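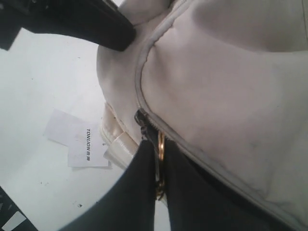

Hằng Quách

Skasden Stew Recipes, data card

Version dated Sunday, February 13, 2022

Skasden is a set of 1,281 recipes for stews and braised dishes, typed up from handwritten cards and community cookbooks. It was put together for work on ingredient parsing. Each recipe is one JSON record in recipes.jsonl.

Fields

id: a number, stable between versions
title: as written on the card
region: free text, blank if the card gave none
ingredients: list of lines, one per ingredient
steps: list of paragraphs
servings: whole number or null
source: card or book

Ingredient lines are kept as the cook wrote them. "Butter the size of an egg" stays that way. A second file, parsed.jsonl, splits the lines into amount, unit and food for 1,000 of the recipes. Talha Jatoi did the splitting and Ewurabena Agbenyega checked it. 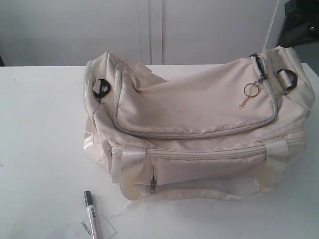 Where a card gives two amounts for the same thing, parsed.jsonl uses the first and puts the other in the note field. Cups and spoons are US sizes. Cans with no size given are left as "can".

Known problems

Simmering times are missing from 30 recipes. There are 9 pairs of near duplicates, mostly groundnut stew and oxtail, listed in duplicates.txt. Spelling of peppers is all over the place (chile, chili, chilli) and has not been made uniform. Records from the Clerkedley cookbook have no servings value.

The recipes have not been test cooked. Do not use the canning notes in the steps field as safety advice.

Changes

Fixed the unit on salt in the Osei records, which read tablespoon where the cards said teaspoon. Thanks to Aravind Salian for the report.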